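Equipment > Mobile Manipulators > Tovetti Fornwood

Tovetti Fornwood two-arm household unit
Open day notes and listing
Updated Aug 15, 2023

Status: Listed, not yet recommended
Supplied by: Sánchez Equipment
Lease: $479 a month, simulator seat included
Weight, per the maker: 68 kg
Delivery: Ask. We did, and got a range too wide to print.

What the maker says

The Fornwood is a two-arm robot for light kitchen and counter work. It picks things up, moves them and puts them down, in homes, break rooms and small care settings. The brochure says it is "ready for the mess of real life." It comes with a simulator, where a buyer can build a copy of a room and try out jobs before the machine is let into it.

What we saw

We don't list equipment from a brochure, so we went to the open day at the Trisuretti building in June. The invitation promised a full working demonstration. Most of the working part was on a screen.

A Fornwood stood in the lobby with its arms folded and a rope around it. It was switched on for part of the morning and raised each arm on request, which got some applause. The counter work, the thing a buyer would be paying for, was shown in the simulator. When we asked if the same job could be run on the lobby machine, we were told the lobby wasn't set up for it. There was a perfectly good coffee counter ten steps away.

The simulated job was clearing small things off a kitchen counter. The view is the robot's own, across its white body, and it leans hard enough that several people in our row tilted their heads to follow. The presenter talked over it and stopped the run often to explain what we should be noticing. 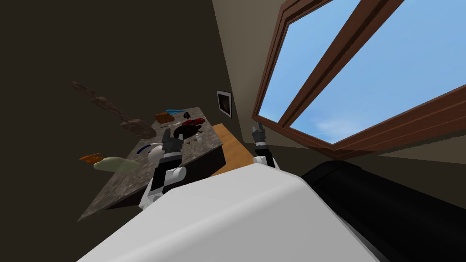
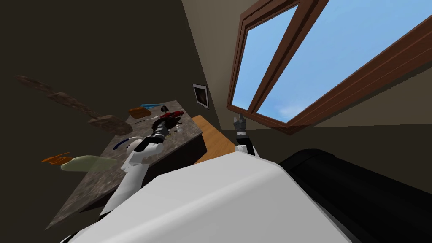
Fornwood in the Tovetti simulator, kitchen room, granite-type counter.

We stayed for the full session, 58 minutes including questions. We asked for a success rate on this task and were given one for a different task. We asked how many of the runs had been picked out ahead of time and heard that the team had "chosen clear examples." Fair enough for a sales talk, but it isn't evidence and we won't print it as if it were.

Our main worry is the gap between the simulator and a kitchen. Simulated objects behave the way someone told them to. A real bread roll squashes. A real counter has crumbs on it, and a glare spot in the afternoon, and a cord that somebody left behind the toaster. Tovetti may well have dealt with all of this. The people on stage said they had. They had nothing on hand to show for it, and the question period ended soon after we brought it up.

In fairness

The simulator looks like a decent piece of work, and it's the part we would pay for first. Being able to stop a run, back up and try a different grip would save a buyer plenty of wasted afternoons. The presenter did this 2 times without the software choking, on an ordinary-looking laptop.

The lobby unit was also quieter than we expected. We stood next to it and carried on a normal conversation while the arms moved. The joint covers were smooth and would be easy to wipe down. The base rolls, but we only saw it parked, so we have no opinion on how it handles a door threshold or a rug.

Before you sign a lease

Ask to see your own task done on a real counter, with your own items, and bring the items with you. Don't accept a video.

Ask what happens when something gets dropped. The sales sheet has a full page on picking up and one line on recovery.

Ask who pays for replacement gripper parts. Sánchez told us they are covered, and the sample lease we were handed says they are covered "where applicable." We would want that phrase crossed out.

Ask whether the simulator seat can be leased without the robot. At the open day the answer was no, then maybe, then an email address.

Our listing decision

The Fornwood stays on this page so that customers can find the terms and compare them. It does not carry our recommendation mark. Sánchez has offered a second visit with a powered unit and a working counter, and we have said yes, on the condition that we choose the objects and the order they go in. If that visit takes place we will add the results here, including the failed tries.

Customers who have already leased one are welcome to send us their logs. We would especially like to see a first week.

Related: Two-arm units, all makers | Gripper spares | Lease terms explained | Simulator software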